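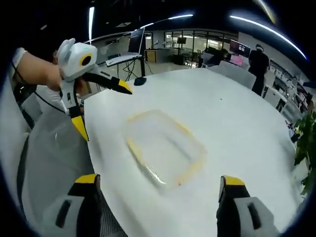

Handgreifer mit gelben Fingerspitzen am runden Tisch der Gemeinschaftswerkstatt Innes, dazwischen eine transparente Kunststoffschale.

Prüfbericht: Handgreifer-Bausatz Diteo
Bearbeitung: Lụa Đoàn, Cúc Trương
Stand: 26. September 2025

Gegenstand der Bewertung ist der Bausatz Diteo zum Selbstbau handgeführter Greifer. Die Werkstatt Innes hat den Satz zum Preis von 600 Euro regulär erworben. Bewertet wurden Montage, Handhabung und Dokumentation. Der Zusammenbau erfordert Grundkenntnisse im Umgang mit Steckverbindern; Lötarbeiten fallen nicht an. Die Anleitung liegt ausschließlich auf Englisch vor und behandelt die Kabelführung nur knapp.
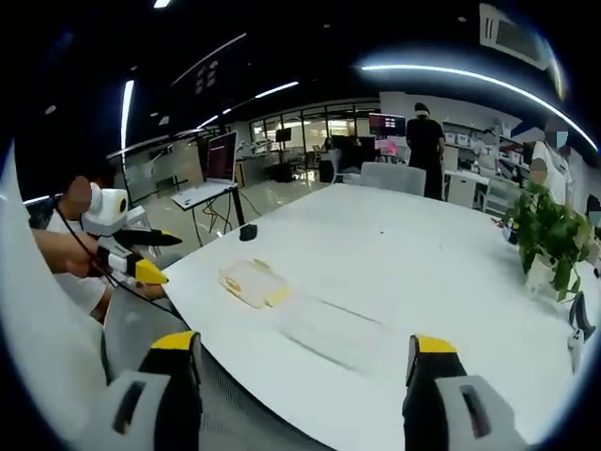 Für die Erprobung wurden handelsübliche Kunststoffbehälter herangezogen. Flache Gefäße ließen sich nach kurzer Einübung sicher fassen, sofern die Finger parallel zur Tischfläche geführt wurden. Bei glatten Rändern war ein deutlich höherer Anpressdruck erforderlich. Das Kabel behindert die Bewegung des Handgelenks; eine Zugentlastung gehört nicht zum Lieferumfang und sollte nachgerüstet werden.

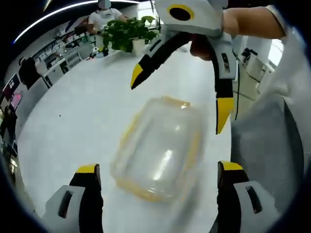 Die Auswertung der Aufnahmen erfolgte mit der Software Skindex. Von 200 aufgezeichneten Durchgängen mussten 10 wegen Verbindungsabbrüchen verworfen werden. Ersatzfinger sind über den Händler Fakix erhältlich, die Lieferzeit wurde dort nicht verbindlich zugesagt.

Gesamturteil: für betreute Werkstätten geeignet, für Einzelpersonen ohne Vorkenntnisse nur eingeschränkt. Eine Nachprüfung der Fingerlager ist für Dezember vorgesehen.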